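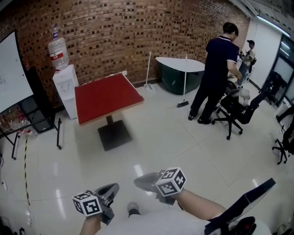 Brandport road race opens Belay Cup season with new course and later start

BRANDPORT – The Belay Cup stock car series will open its season on the road course at Brandport this year, with a longer layout, a later green flag and a full field of 33 cars.

Series officials announced the schedule change on 01/02/2021, along with a set of rule updates for teams. The opener had been planned for the Stuswood oval, which moves to the final weekend in September and will now decide the championship.

The switch gives Stuswood time to finish repaving its front straight and pit lane. Work on the backstretch was completed in the fall, but crews stopped when the ground froze. The track said the remaining paving needs several weeks of warm weather before cars can run on it at speed.

Brandport will use its full circuit for the race. The series has run only the short version in past years, skipping the tight loop behind the paddock. The longer lap adds four corners and a downhill braking zone into Turn 9, where the track has widened the runoff area and replaced the old tire wall.

Teams will get one day of testing on the full course before race weekend. Each entry may use three sets of tires in the test, and the sets do not count against the race allotment. Cars must pass a noise check before going out.

Qualifying will be run in two rounds. The 23 fastest cars from the first round lock in their spots on the grid and the rest go to a last-chance session. The fastest six then return for a single timed lap to settle the front three rows. Drivers who cause a red flag in either round will lose their best time, as they did last season.

The race itself will be split into two stages, with a short break for fuel and tires between them. Points will be paid at the end of the first stage to the top eight finishers. Pit stops under caution are still allowed, but cars may no longer change tires and take fuel in the same stop. Series officials said the change was made after two pit lane incidents last year, both during crowded stops late in the race.

Cirnel, which supplies the series with its control tire, will bring a harder compound than the one used at Brandport before. The old tire wore quickly on the right front, and several teams made an extra stop to reach the finish. A rain tire will also be available. If the track is declared wet, the start will be single file behind the pace car.

The last race at Brandport drew 1,421 spectators over the weekend. Ticket sales for the opener will be limited to 800 a day, all in the main grandstand and on the hill above Turn 3. The infield will be closed except to teams and track workers. Fans who bought tickets for the Stuswood opener can use them at the September race or ask for a refund through the track office.

Gates open at 9 a.m. on race day. The support race for four-cylinder cars starts at 11:30 a.m., and the Belay Cup field is due to take the green flag at 2:15 p.m., an hour and a quarter later than last year. Officials said the later start leaves room for a morning warmup, which was dropped last season when fog held up the schedule.

The rest of the calendar is unchanged – seven rounds between the opener and the finale, with a three-week break in midsummer. The defending champion team has entered two cars for the full season. Three teams that ran part of last year's schedule have also signed up for every round.

Entries for Brandport close two weeks before the race. Late entries will be taken only if a car withdraws, in the order they are received.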